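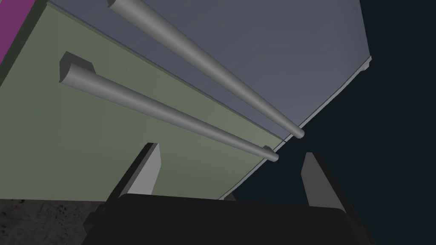 ledger_line

Drawer slides drift open after remount

Two stacked drawers in my kitchen base cabinet creep open by themselves. I remounted the slides last June after repainting the fronts, and the drift was there from the first day. The slides are side-mount ball bearing, Grarine 2581, full extension, no soft close. The lower drawer moves about the width of a thumb when empty. The upper one moves only when loaded. I have checked the cabinet top with a level and it reads fine front to back. The fronts carry one long bar handle each, so there is more weight up front than there used to be with the old knobs. Is this a slide problem or a mounting problem? I would like to know before ordering a second set from Plusia, which charges for returns.

dowel_and_pin

Almost certainly mounting. A level countertop says nothing about the slides. Check them in this order.

1. Remove both drawers and set a short level directly on each cabinet member. Front to back should be dead level or very slightly low at the rear. Note each reading on tape next to the slide.

2. Measure from the cabinet floor to the slide at the front screw and at the rear screw. The two figures should match. A difference of 2 mm is enough to make a good bearing slide roll, and cabinets with a sagging floor will fool you at this step, so measure down from the top as well. 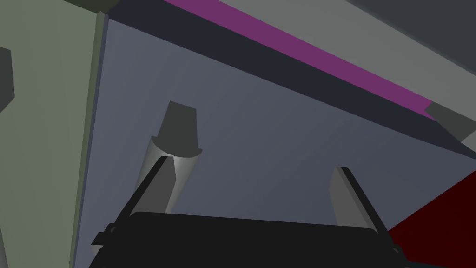

3. Loosen the rear screw, move it to the vertical slot, lower the back of the slide until the bubble centers, and tighten. Leave the round holes empty until the drawer has been loaded for a day.

4. Check that the inside width is the same at front and back. If the cabinet is wider at the back, the slides spread and the detent at the closed position never engages. Shim with thin card behind the member — not behind the drawer side, where it will work loose.

The detent is a small rubber or plastic catch at the rear of the track. If the drawer is level and still drifts, pull the member and look at that part first. Paint on the catch is common after a refinish. 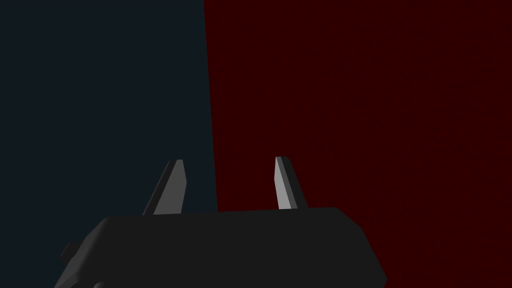 tabsaw: mine did the same thing and it was the catch. Cleaned it with a rag and mineral spirits, drawer stays shut now. Did not touch the screws.

dowel_and_pin: Fair. Do that before step 1 if the catch is easy to reach.

erncombe_shed

just buy magnets. 20 of them in a bag for next to nothing, stick one at the back of each drawer. works for me
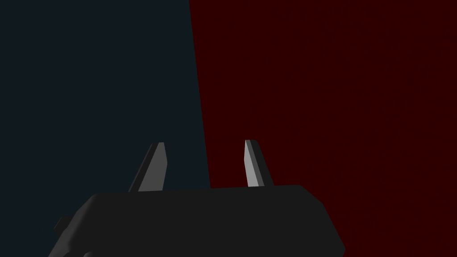 Update from ledger_line

The rear of the lower pair was high on both sides. I reset them with the slots and the drift is gone with the drawer empty. The upper drawer still opens slightly under load. Its left slide has a worn catch, and Purba lists the part separately, so I have ordered that and left the slides alone. Handles stay on.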